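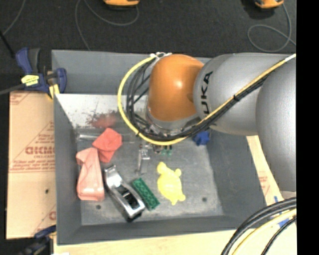

Big gray bin, yellow cable.

So I finally cleaned out the hall closet. I've been putting it off since we moved in, and then one night in October I went looking for the good flashlight and a bag of wrapping paper fell on my head, and that was that. Everything came out onto the floor before I'd even had dinner.

I have a system now, sort of. My friend Shalini swears by the one-bin method - you get one big bin, whatever you don't want goes in, and when it's full you stop for the day. No sorting piles, no "maybe" corner. I was suspicious because I love a maybe corner (my whole spare room is a maybe corner!) but I gave it a go and got through the closet in one evening, which has never happened to me before.

The worst of it was the cords. I had a shoebox of them, plus a second shoebox I'd forgotten, plus a tote bag from the Tshabalala bakery that turned out to have phone chargers in the bottom under some napkins. I kept one of each kind that fits something we still own, and three extension cords, and the rest went to the drop-off place over in Sarmont. They take old electronics too, so the dead printer went along for the ride. I paid a $20 fee for the printer and grumbled all the way home.

Things I found and was happy about: my gray scarf, the lid to the blue casserole dish, a birthday card from Ntombi with a gift card still in it (I texted her to say thank you, two years late, and she laughed at me), and the tiny screwdriver for my glasses. I've bought that screwdriver again at least twice.

Things I found and was less happy about: a candle that had melted onto a puzzle. The puzzle was a 2,000 piece harbor that Sibusiso gave us and we never opened it, so I feel pretty bad. If you're reading this, Sib, it looked lovely on the box.

The shelves went back in with the heavy stuff down low and coats on actual hangers. I put a basket by the door for hats and gloves and I'm trying very hard to be the kind of person who uses it. So far my husband uses it and I drop mine on top of the shoes.

Next is the cupboard over the fridge, which I can't reach without the step stool, so who knows what's up there. I think a fondue set? Nokuthula says she wants it if it has all its forks, and I've promised to look before her visit. If any of you have a good way to get old sticky shelf paper off, please leave it in the comments - I've tried warm water and a butter knife and all I got was a bent butter knife.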